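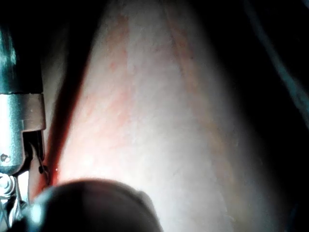 Tralon wants me to pay for a rowing machine and then keep paying, every month, to be told how I rowed. I tried one at the gym in Kirkudham in January and I'm still not persuaded. The brochure talks mostly about the finish, and I can see why: a bit of shine sells plenty of things. It doesn't tell you how the seat rail will feel after a winter of use.

Then there's the score. Mine was 76 out of 100 the first evening. Mehwish Marwat, who rows properly and has the shoulders to show for it, got 71 on the same machine. I asked the Virk rep what went into the number and he said "effort quality". I asked what that was. He gave me a leaflet.

I don't doubt that some people train harder with a screen nagging them. Saqib Talpur swears by his, though he also swore by the ankle weights. My old Namwood has a chain, a fan and a counter that sticks in cold weather. I oil it when it squeaks. If Tralon can show me a year of results from ordinary members, with the ones who gave up left in, I'll read them.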